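Open day at Prellov: a lot of talk about the fix, less about the fault

The Wednesday tour of Prellov's bed-making project started with coffee and a safety sheet, and the safety sheet was the better of the two. I went because of the incident in June, when one of the company's Lidine arms kept its grip on a folded cover after the stop button was pressed. A technician was holding the other end and hurt her wrist. Prellov calls this a "late release." I would call it a stop button that didn't stop.

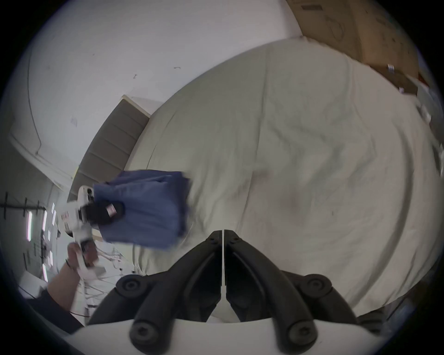 Late release is a software problem, according to Arturo Guerra, who led our group. The arm learns its grip from recordings people make with hand-held grippers, and he believes those recordings taught it to hang on too long. Maybe. Take the blue folded cloth clamped by its edge in the black fingers, with a person's hand around the handle. That person can let go whenever they like. What I wanted to know was why the arm couldn't, and why a power cut to the wrist left the fingers closed. He said the hardware had been reviewed. By whom? By Prellov.

We were told the policy had been trained on more than 1,000 folds before the incident. It's a big number, and it says nothing about the button.
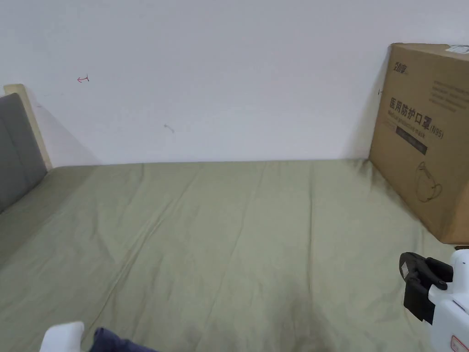
Randa Saliba
Visiting writer, workplace safety

I asked to see the fault log. We got a slide instead. It listed 6 late releases before the one that hurt somebody, all closed with the note "could not reproduce." Lama Azar, who runs testing, was more open than the slide. She said 2 of them happened on the same shift and should have halted the work. They didn't, and she didn't pretend otherwise.

The new rule is that people stay 3 feet back while an arm is powered. Fine, but there was no line on the floor plan we were handed, and when I asked who checks, I got two different answers from two people.
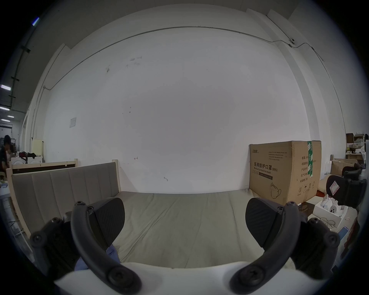 Hand-held gripper pointed toward the bed, Prellov open day.

The fix itself is a spring-open finger from Majali, meant to drop whatever it holds when power goes. We watched a short clip of it on a bench, holding a sponge. I asked for the same test with a heavy cover under tension and was told that comes later, at the Bultley site. No date was given.

Until then the arms are locked out and the recording goes on by hand. I've asked for the test results in writing, along with the name of whoever signs off on them.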